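Corporate statements and what came after them
Project report, Media and Society module
Harriet Rosenthal and Chia-hao Choi
February 2020

Our question was simple enough. When a company puts out a public statement against racism, does anything else change? We picked Gredusetti, the online retailer, which posted a solidarity message on its home page last July after a security guard wrongly stopped a customer at its Grullenbridge depot shop. The message stayed up for 18 days.

Most press coverage repeated the statement more or less word for word. Of the 79 articles we collected, few asked what the firm meant by "doing better", and several were plainly the press release with a new headline. We had expected some of this, but the local papers were worse than the national ones.

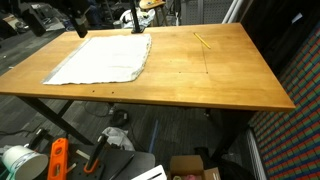 We then sent a short survey to students and staff at the Mevness campus. Lucie Zacharias, our supervisor, warned us that people tend to say they distrust companies and then shop there anyway, and we can't rule that out. Many who answered thought the message was sincere. When asked what it had promised, hardly any could say.

Gredusetti also announced a gift of £3000 to the Omoregie Trust, a youth charity. Huia Harawira, who runs the trust's office, told us by email that £2475 had arrived and that she was still asking about the rest. The firm did not reply to our two letters. It may be a clerical matter. We would still like to see it explained.

There are weak points in our work. The survey was answered by whoever felt like it, and we sorted the articles by hand, disagreeing over a fair number. Ynyr Bevan checked our sorting and moved several into the "no questions asked" pile.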